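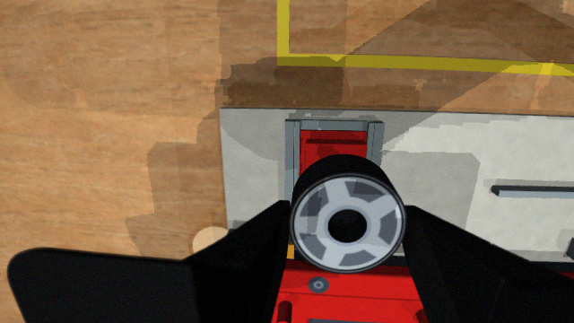 The wheel between the fingers, with Lauri's shadows on the table.

I had been telling people at parties that I taught robots to put wheels on things, and by the winter I was starting to feel bad about it, because what I did was sit in a room above the Ridgeway bus depot and watch a computer pretend to.

The idea was simple enough (I say that now). You build the table in simulation, you give the fake robot a wheel, you let it fumble through 800 tries overnight, and you count how often it gets the wheel where it belongs. Then you do a much smaller batch on the real arm downstairs and see if the two numbers agree. If they do, you've got yourself a cheap way to test things, and Ilona Magyar gets to write the paper she'd been promising Grulico since October. If they don't, well, you have a very pretty video game.

Ours did not agree! The sim said 49 percent. The arm downstairs managed 6 out of 16, and Ilona looked at that for a long time and asked me whether I thought it was close.

"Kind of?" I said.

"With sixteen tries it could be anything," said Kwabena from behind his monitor, and he was right, and I wanted to throw a shoe at him.

So I asked for more time on the arm, and Ilona said I could have it when Fiorella was done with her grasping runs, and Fiorella was never done. I went back upstairs and did what I always do when I'm stuck, which is replay failures with a bag of pretzels. I must have watched that wheel slide out of those two black fingers a few hundred times. I knew its spokes better than I knew my own kitchen. After a while I stopped watching the wheel, and that's when I noticed the shadows.

They were gorgeous, you have to understand. Lauri Koskela had put them in and he was proud of them, these big brown blocky things lying all over the wood with edges you could cut yourself on. But they never changed. Every try, same lamp, same slant. I went down to the real table with my coat still on and Fiorella's lights were bouncing off three walls and the shadows were just sort of gray mush.

"You think it's steering by the shadows," Lauri said when I called him. He didn't sound happy. It was late and I could hear his kids.

"I think it's peeking at them. A little."

"They are very good shadows."

"They're beautiful, Lauri."

He moved the lamp for me anyway, from his kitchen table, so that it jumped somewhere new for every try. I left the same policy running on it, no retraining, nothing else touched (Kwabena made me write that down and sign it, like a will), and I slept on the couch by the printer with my boots on.

In the morning the number had dropped. It had dropped a lot, right down past the real arm's and out the other side, so now the sim was too gloomy where before it had been too cheerful. I laughed so loud that Kwabena came over to look. Then he went and got Ilona, and she stood there in her scarf reading it off the screen.

"That isn't agreement either," she said.

"No," I said, "but it's the lamp! The lamp moved it."

She pulled over a chair and sat down, and asked if there were any pretzels left. Then she called Fiorella and told her we were going to need the arm.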